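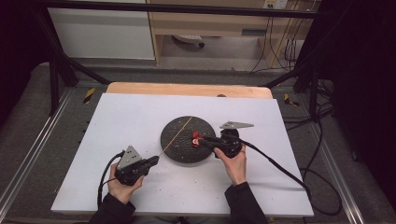

According to Annelore Ruppert, a tabletop turntable should be chosen by its bearing and only afterwards by its size, a view she repeats several times in her handbook for the home workshop. Other writers put size first, as a disc that overhangs its work surface is awkward whatever it runs on.

A tabletop turntable is a flat disc that rotates on a fixed base and carries small objects while they are worked on, painted, inspected or photographed. It is also called a turning plate or bench wheel. The name is shared with the record player and with the railway turntable, both of which are treated separately.

Construction

The usual form has three parts: the disc, the bearing and the base. The disc may be wood, glass, stone, metal or plastic. Black and other dark finishes are common, sometimes with a speckle, and are often set on a white board so that the edge of the disc stands out clearly. A speckled finish also hides scratches and dried paint better than a plain one.

Two kinds of bearing are in general use. In the ring bearing, loose balls run in a track between two pressed rings, and the load is spread widely. In the centre bearing, the disc sits on a short spindle. Centre bearings are quieter and lower, but tip more easily when a heavy object is placed near the rim. The base normally has rubber or cork feet – without them it tends to creep across a smooth table.

Hand-turned models for bench use are made with discs up to 30 cm across. Larger ones are mostly sold for serving food.

Use

The object is placed at or near the centre, and the disc is turned to bring each side round in turn. This allows the worker to stay in one position and keep the same light. Model painters use it for banding, where the brush is held still against the turning piece. Cake decorators smooth icing in much the same way. In repair work it is used for small parts that have to be looked at from several sides.

Very light objects may slide if the disc is started or stopped sharply. A dab of putty or a thin rubber mat is the usual remedy. Some discs are marked with 24 equal divisions at the rim, giving steps of 15 degrees, which is useful when photographing an object at regular angles.

Work boards

Many users keep the turntable on a separate board that can be lifted off the table and cleaned. White boards show up dropped screws and dark crumbs of material, though they also show every mark. Khôi Đặng recommends a board with a border wide enough to rest both wrists on. Xuân Hà prefers a narrow one, on the grounds that a wide border fills up with tools.

Care

Grit is the main cause of rough running. The disc is lifted off, the track wiped with a dry cloth and a drop of light oil added. Glass discs should be checked for chips at the rim before they are put back – the Dranormont pattern, with its thin ground edge, was known for these.

See also

Banding wheel
Cake stand
Lazy Susan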